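June 26, 2026

Second day of looking hard at garbage. I said in July of last year that I would never again sit through one of these sorting workshops, and I've now sat through two, so that tells you what my word is worth.

The idea this time comes from Vutesance, who sold our building the new bins and then sold us the training on how to use the bins. Their booklet runs 36 pages. I read it on the train and came away with less than I had when I got on. Foil is fine if it's clean. Foil is fine if it's "mostly" clean. Foil should be balled up so it doesn't get lost in the machinery at the plant, except that trays should be left in their shape, except when they can't be. Paper must never be balled up. I wrote WHY in the margin and then felt silly, since I was only going to show it to myself.

So we spent a good part of the morning on one foil tray and one wad of tan paper. I've had whole relationships that got less attention.
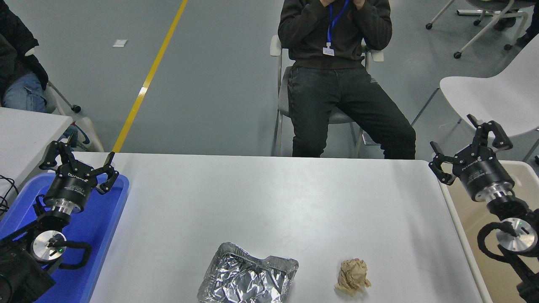 My own view, which I kept to myself because I wanted to get to lunch, is that people will throw a thing in whichever bin is closest to their hand. I do. I've watched myself do it at home with the lid up and the right bin two feet farther off. No color chart is going to fix that. The booklet claims a building our size can keep 1,693 pounds a year out of the dump, and I'd love to meet the person who weighed it. Such a tidy number, too, with that three on the end to make it look honest. Our old hauler, Trestex, used to promise 2,000, and all I ever saw from them was a bigger bill and a magnet for the fridge.

Then the tan paper. There was a long back and forth over whether it counts as packing paper or food wrap, and whether food wrap from Paiva's (the sandwich place, not the paint store) has a coating on it. The test in the booklet is to tear it and look for a shiny layer. I have torn a lot of paper in my life and I couldn't tell you. The other test is that you squeeze it in your fist, and if it stays squeezed, it's paper, and if it springs back, it's plastic. I do like that one. It's the only thing from the two days I expect to remember. But it means you have to crumple the paper to find out if it's the kind you weren't supposed to crumple, and I did say that part out loud, and the answer was that it was "a good point for the feedback form."

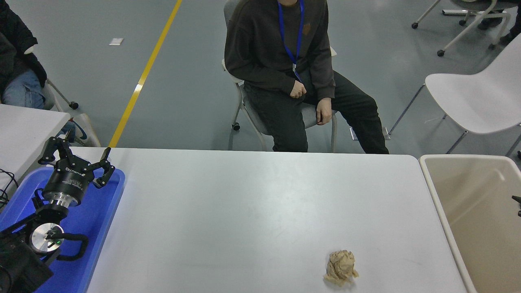 The feedback form has 22 boxes and no room to write a sentence.

Lunch was cold noodles, came in plastic with a clear lid, and I ate them all. Nothing in the booklet about black plastic except "check locally." Locally is where I am! I put the tub in my bag to deal with later, and it is now on the kitchen counter next to yesterday's.

I will say my back held up better than I thought it would, given all the sitting. Walked home the long way past the Rilline building, where they still have one big gray dumpster for everything and seem to be getting along. Stood and looked at it longer than a grown person should.

Tonight I tried the squeeze test on whatever was in the kitchen drawer. The butter wrapper sprang halfway back and stopped. I looked it up in the booklet, then in the other booklet, and put it in the trash. Need dish soap and stamps tomorrow, and I still have to call about the water heater before they close.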